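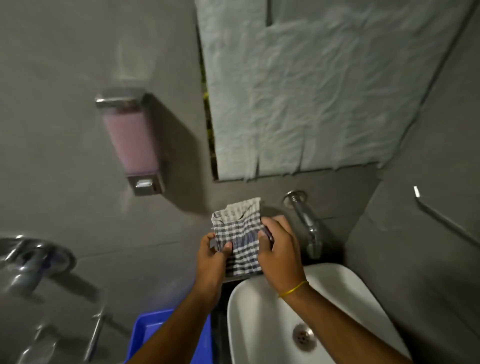
Setting up your Livia: part 2, the first wash

Right, so the machine is level, the hoses are on and you've had a cup of tea. Now for the bit I get the most emails about. I've set up 2 of these in my own house (the first went to my sister when she moved) and I still follow these steps in order.

1. Take out the transit bolts if you haven't already. They're at the back, behind the plastic caps. Keep them in a bag taped to the inside of a cupboard door, you'll want them if you ever move house.

2. Turn the water on slowly and run a hand around both hose joints. Any drips, turn it off again and nip the joint up by hand. No spanners please!

3. Run the drum empty on Cottons at 60 degrees with half a scoop of powder. It'll smell a bit of factory, and mine did for the second wash as well.

Note: the display may show "Sindent" for a moment when you first switch on. It's the name of the control board and it goes away by itself.

4. While that's running, sort your first proper load. Small things like flannels, hankies and checked dusters are best done by hand in the basin the first time if they're dark or bright, just to see whether the colour comes out. Cool water, a drop of liquid soap, a good squeeze. If the water stays clear they can go in with everything else from then on.

5. Anything with a frayed edge goes in a net bag. I use the ones from Orakzai but any zipped one will do (tuck the zip pull under the elastic or it rattles like mad).

6. Fill the drum loosely, so you can still get your hand in flat on top of the washing. Shut the door until it clicks, pick your programme and press Start.

Caution: don't pull at the door when the cycle ends. The lock takes 2 minutes to let go, and forcing it breaks the catch. Keir Lamont wrote to me after doing exactly that, and he had to wait until November for the part.

7. Leave the door and the drawer open a crack afterwards.

Next section: cleaning the filter, with thanks to Sheena Munro for the towel trick.

This site uses cookies to remember your settings. Accept | Manage

Contact | © Vekbridge Home Guides | Back to top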